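3.2 Listings and sellers

The sellers in our sample make bags, pouches and small sewn goods at home and offer them through Estutell, an online shop platform for handmade items. We collected 2,257 listings from 186 sellers. After removing repeated listings, 1,405 remained for the analysis.
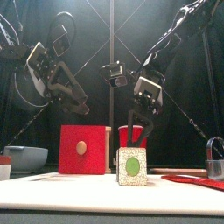
For each listing we noted the price, the fabric named by the seller, and whether the text mentioned a difference between the color in the photo and the color of the real fabric. Such remarks were more frequent than we expected, especially for printed cotton. Lamptey coded all listings, and Rosser coded a part of them again in May - the two agreed in most cases.

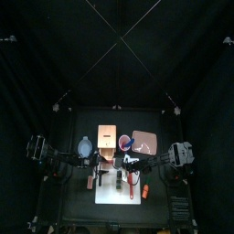

Figure 4. Table with bowl, small wooden cabinet and cup.

We also interviewed 20 sellers by telephone. Several of them told us that they sew one bag first, put it in the shop, and wait for the first order before they cut more fabric. Sellers who worked in this way kept less fabric at home, but they answered more questions from buyers about size and lining.

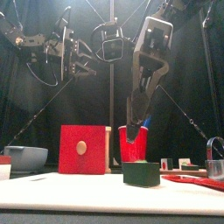
Figure 5. Two arms over the white tabletop, one gripper in a red cup.

The price of a bag was only weakly related to its size. Sellers set it mostly by the hours of work, and pockets and zippers added more to it than additional fabric did.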